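Category: Retail Studies > Small-Format Display

Kimie Nagano, Bořivoj Sýkora
September

3.2 Mixed snack and drink displays

Small shops in Brodirdale often keep chips and bottled drinks together on one tabletop rack near the register. Of the 97 displays in our survey, 17 used open-front wire mesh racks of this type. We treat them separately from solid shelving, as bags behave differently against a grid. Figure 2 gives an arrangement with three bags of potato chips and three plastic drink bottles.
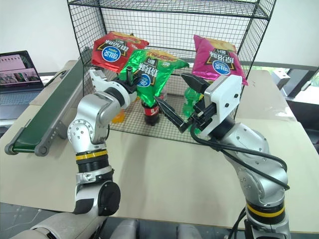
Figure 2. Black wire mesh rack with chip bags and bottled drinks on a beige tabletop.

The bottles stand on the mesh floor. The bags are less settled: the red one leans against the back panel, while the green one hangs lower and tilts forward. The print on both is upside down. We coded orientation and tilt as separate variables, following Hrnčiar's earlier work at Tarkitham. A bag was coded as tilted even if its label could still be read. Crumpled foil was noted but left out of the score.

Contact: Kollár Retail Research Group | © The authors | Back to top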